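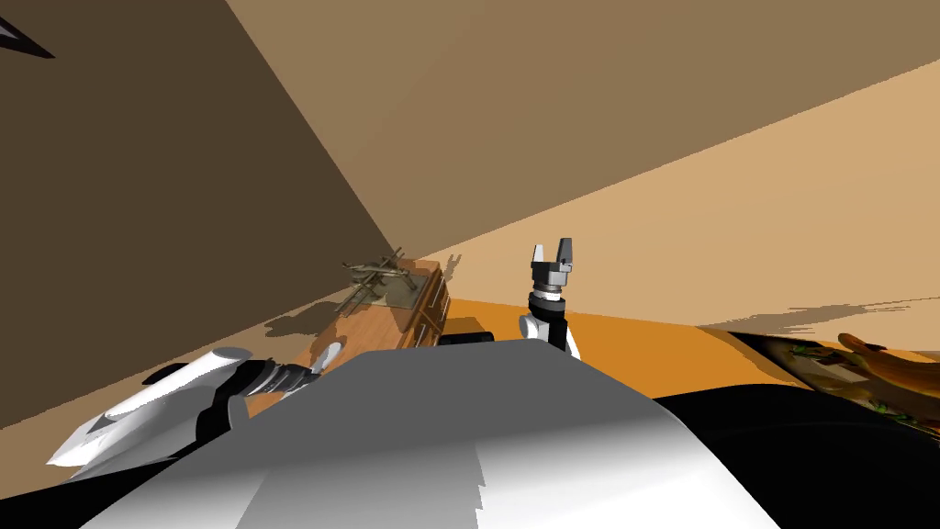

*Features Desk, Weekend Section*

I have been trying to learn my grandmother's bread for most of a year now, and I'm still bad at it. My friend Jussara Barros says I should stop telling people that, but then she has never eaten a slice.

Some background. My grandmother baked every Saturday until she was 84, and she never wrote down a single quantity. When she died, what we had was a blue bowl, a dish towel with a burn on it and my mother's memory of the instructions, which come to "enough flour" and "until it's right." I grew up on that bread! I ate it with butter, with soup, standing at the counter at midnight as a teenager. And I never once asked her how long she let it sit.

So in August I signed up for a class. It meets above a hardware store, in a long room rented by a little bakery called Irora, and it's taught by Canan Ekinci, who has forearms like a rower and talks to dough the way other people talk to a dog that's about to jump on the couch. There were six of us the first night. Wellington Cordeiro had driven in from two towns over with his own flour in a pillowcase. (A clean one, he wanted us to know.)

Canan's first lesson was to put our hands in a bowl of flour and water and leave them there. We stood like that for what felt like an hour, and I got the giggles, and then something did happen – the lumps sort of gave up, and the whole thing went smooth under my palms. I'd spent months beating my dough like it owed me money. She came by, looked at my bowl and said, "Better. Now go away from it."

Going away from it is the part I can't do. I'm a poker. I lift the towel, I press with a finger, I turn on the oven light, I lift the towel again. My kitchen runs cold in the winter and the dough takes forever, and by the third hour I've convinced myself the yeast is dead and started a second batch. I've ended up with two full bowls more than once, and you can only give so much bread to the neighbors before they stop answering the door.

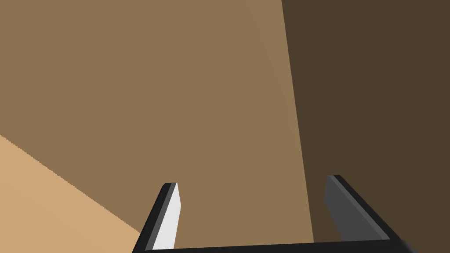 *Image courtesy of Vuvunari*

Tainá Assunção, who was at the next table all fall, has the opposite problem. She forgets. She once left a dough in her car overnight, in a mixing bowl with a seat belt around it, and baked it the next morning out of pure stubbornness. She brought it to class and it was the best loaf any of us had made. Canan ate two pieces and refused to say anything nice about the car.

I asked the group why they'd come, mostly so I'd have something for this piece, and the answers were all over the place. Wellington had retired and was driving his wife up the wall. Tainá wanted to get off her phone. Rosângela Arruda, who is 85 and could easily teach the thing herself, told me she'd baked for a family her whole life and wanted to see what it was like to do it while somebody else swept the floor. She also corrected my shaping, twice, with a little slap on the wrist that I felt in my whole childhood.

It was Rosângela who cracked the bread for me, or part of it. I'd brought her a slice of one of my failures and told her what I remembered of the real thing: a thick crust, a bit sour, sort of sweet at the end. She chewed for a long time. Then she asked if my grandmother used to cook potatoes on Fridays.

She did! Every Friday, with fish. And I called my mother from the stairs outside the class, and there was a long silence on the line, and then she said, "Oh, the water. She kept the water in a jar."

Potato water. All that time I'd been using the stuff out of the faucet and adding sugar to make up for something I couldn't name.

I'd love to say the next loaf came out perfect. It came out flat, with a split down one side, and I burned my thumb getting it off the tray. The smell was right, though – so close that I stood in the kitchen with the oven door open like a fool, letting all the heat out. I cut it too early and it was gummy in the middle and I ate three slices anyway. My mother's coming over next weekend. I've got potatoes on the list, and I've promised Jussara I'll leave the towel alone.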